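Filtari wants me to pay for a second year of its sleep app, and I'm not convinced the first one did anything. I signed up in September. Since then it has given me a score every morning, and every morning I've felt the way the score told me to feel.

So I hid the number for 16 nights and wrote down my own guess before looking. We agreed on four of them. 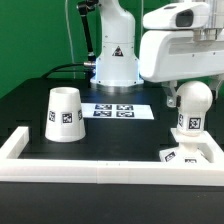
White base, black table, green backdrop.

Support says the score "learns you over time." How much time? They wouldn't say — only that the yearly plan gives the best results. Of course it does.

I'm canceling before it renews. The old alarm clock cost me eight dollars and has never had an opinion.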